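Lamthorpe Hall walk-through, January
Filled in by Rafia Swati, with my comments as I go (sorry in advance, I do go on!)

Front entrance
Door closes on its own: OK
Mat lies flat: NEEDS WORK
The corner by the hinge curls up again every time it gets damp. I've taped it for now, but I'd love a heavier mat before the spring bake sale.

Hallway and stairs
Lights: OK, all working
Handrail tight: OK
Stair edging: OK except the second step from the top, where the strip is lifting. Yasir Kiani says he has the right glue at home (we'll see!).

Fire exits
Rear exit clear: FAIL, then fixed
Somebody had stacked the Valtetti choir's music stands right across it. I moved them into the closet and left a note on the door, a polite one. Please, please keep 30 inches clear on both sides.
Exit sign lit: OK
Extinguishers: 2 checked, both gauges in the green, tags in date.

Tables and chairs
Legs lock: OK on all the folding ones
Tops clean and smooth: OK, a few smudges
Wobble test: one fail, tagged and put behind the stage
I lean on every single table with both hands, and yes, it looks silly, but that's how I found the bad one. The low tables get used by the toddler group, so I run my palm along the edges too. No splinters, no sharp spots. Please carry tables with a person at each end and don't drag them, the floor was only refinished last summer and I can already see scratches near the piano.
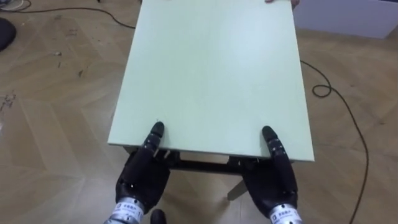

Low table with the pale green top, held at the far end.

Kitchen
Fridge temperature: OK, 38 on the dial thermometer
Outlet by the sink: OK, tripped and reset fine
Oven mitts: one has a hole right at the thumb, so I threw it out
Under the sink: slow drip from the Bustamante faucet. I put a bowl there at 9:00 and it had a good splash in it by lunch. Plumber's been called.
The Vellico space heater is still plugged into a power strip! It has to go straight into the wall, folks. I've unplugged it and wound up the cord.

Restrooms
Soap and towels: OK
Hot water: OK, comes through in 20 seconds
Grab bar: a little loose, Yasir has the screwdriver

Still open: mat, stair strip, wobbly table, faucet, grab bar. I'll look at all of them again when I come in to do the February sheet.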